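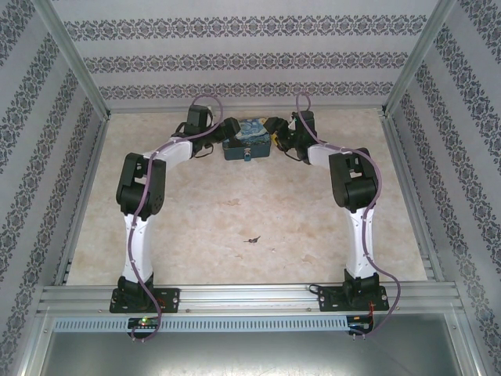

Miyuki Hattori wrote:
Is the hasp bent, or is it the hinge that has moved? I had the same box from Zamirik and spent an evening on the clasp before I looked at the back. The clasp was fine. If the lid has shifted sideways on its hinge, the two halves of the clasp will never line up however much you bend them.

Ticket 415
Opened: 11 Mar 2025
Product: Zamirik small hinged box, teal, swirl lid (blue and yellow), item 501
Category: Clasp / closure
Status: Closed, fixed by customer

Original report

The clasp on the front of the box does not stay closed. I press the lid down, the loop goes over the catch, and it holds for a few seconds or until the box is moved. Then it lets go and the lid lifts slightly at the front. It worked for the first few weeks. The box has not been dropped as far as I know. It gets opened and closed a lot, more than a box that sits on a dresser would.

Things I have tried so far:
Pressing the loop in toward the box with my thumb. It held for one day.
Cleaning the catch with a dry cotton swab. No difference.
Closing the lid with nothing inside, to rule out the contents pushing up. No difference.

I would like to keep this box if I can. The print on the lid is still in good condition and I don't want to swap it for one of the plain ones.

Second, smaller question. There are pale stains on the beige panel the box sits on, and I want to get those off before I put felt feet on the box. Is there a cleaner that is safe to use near the printed lid?

Reply from Zamirik support

Thank you for the photo and the list. Please check the following, in this order, and tell us what you find at each step.

1. Open the lid fully and look at the two hinges from behind. Each one has four small pins. Tell us if any pin is standing up from the surface.

2. Close the lid without fastening the clasp. Look along the side edges. The lid should be level with the body on both sides. If it hangs over on one side, note which side.

3. Fasten the clasp slowly and watch whether the loop lands in the middle of the catch or to one side.

Please do not bend the loop any further for now. It is thin and will crack at the fold if it is worked back and forth.

On the panel: we can't say what will take the marks off without knowing what the surface is. Move the box away before you clean and keep any liquid off the lid. The print should only be wiped with a dry cloth.

Reply from customer

Step 1: Left hinge has one pin standing up, the outer one on the body side. I can move it with a fingernail. The right hinge is tight.
Step 2: The lid hangs over on the right. It is a very small amount but I can feel it with a finger.
Step 3: The loop lands to the right of the catch and only hooks the edge of it.

So Miyuki was right about the hinge. I had not looked at the back at all.

Reply from Zamirik support

That matches the usual cause. The loose pin lets the left hinge slide, the lid swings to the right, and the loop catches on the edge only.

You can fix this at home if you are comfortable doing so. Pull the loose pin straight out with tweezers. Put a very small amount of wood glue on the end of a toothpick, push the toothpick into the hole and cut it off level. Let it dry overnight. Then line the lid up with the body, hold it there with masking tape on both sides, and press the pin back in through the hinge. Use low-tack tape and keep it off the printed part of the lid.

If you prefer, we can send a replacement under the warranty. Item 501 is out of stock until April, so there would be a wait.

Reply from customer

I will try the toothpick first.

Can I use Sumitano clear glue? I have a tube of it open. I don't have wood glue.

Reply from Zamirik support

We have not tested that one. Ordinary white or yellow wood glue is what we use on returns here. A small bottle is enough.

Reply from customer

Bought wood glue. Plugged the hole last night and left it until this morning. The pin went in tight this time and I had to tap it with the handle of a screwdriver. The lid is level on both sides now.

The clasp closes but feels stiff, probably from all the pressing I did before. I eased the loop out a little, once, and left it alone. It has stayed closed through a full day of opening and shutting. Tipped it forward over a cushion and the lid stayed down.

One of the toothpick edges stood up slightly, so I took it down with a scrap of 400 grit paper. You can't see it unless you look for it.

Panel: took the box off and wiped with warm water and a drop of dish soap. The small dark speck in the middle came up with the first wipe. The pale stains are lighter but not gone. I will leave it at that. The felt feet are on the box now (Gradholm, the smallest size they had), one at each corner.

Miyuki Hattori wrote:
Good. Check the right hinge again in a month. Mine went on the other side after I fixed the first one, same toothpick method, and it has been fine since then.

Reply from Zamirik support

Glad the lid is level again. We have added the loose pin to the notes for item 501. The warranty still covers the hinges after this repair, so reply to this ticket if the right one loosens and it will reopen under the same number.

Closing as fixed.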